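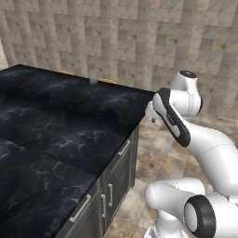

Llevo unos años leyendo anuncios de inversión pública por afición (cada uno con sus vicios) y siempre me hacía el mismo lío: un ministerio dice que ha metido una millonada en carreteras y depuradoras, el periódico lo copia tal cual y yo me quedo sin saber si ese dinero se ha pagado, se ha firmado o solo se ha prometido. Al final me monté un método casero para seguirle la pista a un plan de obras y hoy os lo cuento entero. Para la primera sesión, la de papel, me gusta trabajar en la cocina, en una encimera amplia; si es negra y con vetas claras como de mármol, mejor todavía, que los folios blancos destacan un montón. Y un vaso transparente cerca, que esto da sed.

Voy a usar el plan de Vilela, que es el que tengo más trillado: 1030 millones para obras de agua, tren y vivienda repartidos en 31 proyectos.

Paso 1. Busca el documento original

La nota de prensa no vale. Lo que quieres es el acuerdo o la resolución donde se aprueba el plan, con sus anexos. Suele estar en el boletín oficial o en la web de presupuestos, casi siempre en un PDF larguísimo con un nombre imposible. Descárgalo y guárdalo con la fecha en el nombre, porque luego lo cambian de sitio y te vuelves loca buscándolo (me ha pasado más veces de las que quiero reconocer).

Paso 2. Separa las fases del dinero

Este es el paso importante, así que despacio. Abre una hoja de cálculo y pon una columna para cada cosa:

Anunciado: lo que se dijo en rueda de prensa.
Autorizado: lo que aparece en el presupuesto aprobado.
Comprometido: lo que ya tiene contrato firmado.
Pagado: lo que ha salido de la caja.

Cuando un titular dice «se han inyectado» tantos millones, mira en cuál de las cuatro cae. En el plan de Vilela la prensa hablaba de inversión realizada y, al ir al anexo, la cifra era la de compromisos. ¡No es ninguna tontería! Entre firmar una obra y terminar de pagarla pueden pasar varios ejercicios.

Paso 3. Una fila por proyecto

Nada de agrupar por sectores todavía. Cada obra en su fila, con el nombre exacto que tiene en el anexo, la provincia, la empresa adjudicataria si la hay y la fecha del contrato. En mi hoja salen mucho Kimwood, que se llevó casi todo lo del tren, y Drollstead con las depuradoras. Copia los nombres tal cual, con sus siglas y sus comas. Si los escribes cada vez de una manera, luego el filtro no te junta nada.

Paso 4. Apunta la fecha de corte

Los informes de ejecución llevan una fecha de corte que no coincide con la de publicación. Uno que sale en junio puede contar solo hasta el cierre de mayo. Yo le dedico una columna aparte y la pinto de amarillo. Antes de restar un informe de otro, comprueba que los dos miden lo mismo y que son acumulados, que si uno es mensual y el otro va desde el inicio del plan te sale un disparate.

Paso 5. Quita los duplicados

Un clásico: la misma obra aparece en el plan nacional y en el regional, y cada administración se la apunta entera. Rania Bensaid, que me corrigió la primera versión de la hoja, me encontró 2 proyectos repetidos que yo había sumado tan contenta. Ordena por municipio y luego por importe, y los gemelos suelen aparecer juntos.

Paso 6. Cambia de moneda al final

Si comparas con otro país, haz todas las cuentas en la moneda original y convierte solo el resultado. Anota el tipo de cambio y de qué día es. Con un plan como el de Liroveck, que eran 4000 millones en moneda local, usar el cambio del anuncio o el de hoy te mueve bastante la cifra.

Paso 7. Vuelve cada trimestre

Actualiza las columnas de comprometido y pagado sin borrar lo anterior. Yo duplico la pestaña y trabajo sobre la copia. Si una obra lleva tres revisiones sin moverse, busca el expediente de contratación: a veces ha quedado desierta y la han vuelto a licitar con otro nombre.

Si os atascáis con algún anexo, dejadme el enlace en los comentarios y le echo un vistazo cuando pueda. La próxima entrada va de las modificaciones de contrato, que tienen mucha miga.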